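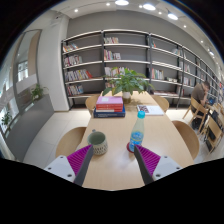 Hi all,

Finbarr Scanlon wrote:

> Has anyone finished the Furnival book yet? I'm 800 pages in and the sister still hasn't come home from Bredgate. Should I keep going?

Oh, keep going, Finbarr! I nearly quit at the same spot (those letters about the drainage, my goodness) and then read the last part in two sittings. I still think the uncle is lying about the will, though my husband disagrees.

Can we push the June meeting to 6:30? My bus gets in late and I'd hate to miss the start again. I'll bring the lemon bars.

Analyn Bañez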